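Search this book Enter keyword Go

Chapter 4
What Is Inside the Box

Most people never open the case. Fine. But you can't plan a computer room, or fix one, without knowing what goes where.

Start with the town of Mellemport. In April the library there had 62 desktops, 18 of them dead. Staff wanted all new ones. A cheaper plan – swap parts, keep the cases – came to 1,398 dollars. New machines would of cost far more.
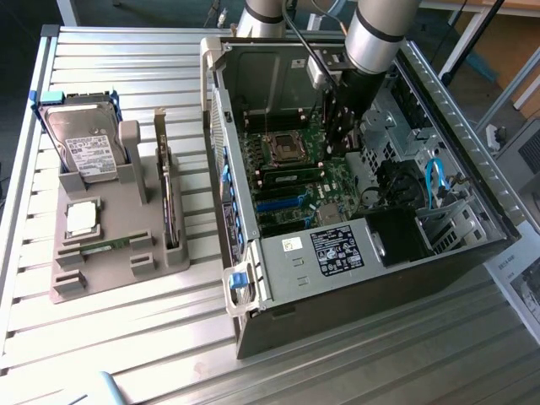

So, parts. Storage keeps files when the power is off. Memory holds what the computer is working on right now, and forgets it at shutdown. Students mix these two up every year. Expansion cards add jobs the board can't do alone, or can't do well.

We use cookies to improve your reading experience. Accept Manage

Then the motherboard. Everything plugs into it. The processor sits in a socket, memory goes in long slots with latches at the ends. Match the socket to the chip before you buy anything – the wrong one will not fit, and forcing it bends contacts. More on that in section 4.3.

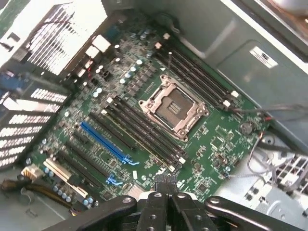 4.1 Power First

Unplug it. Wait. Touch bare metal on the case. Then check the rating on the power suply against what the parts need.

Key words: watt, rail, connector, load

Comments (3)

kabbajfan: is 4.3 missing from the download or just me

tmr62: same, mine stops at 4.2

Nundoldale night class: Used this with beginners, the storage / memory part helped. More drawings please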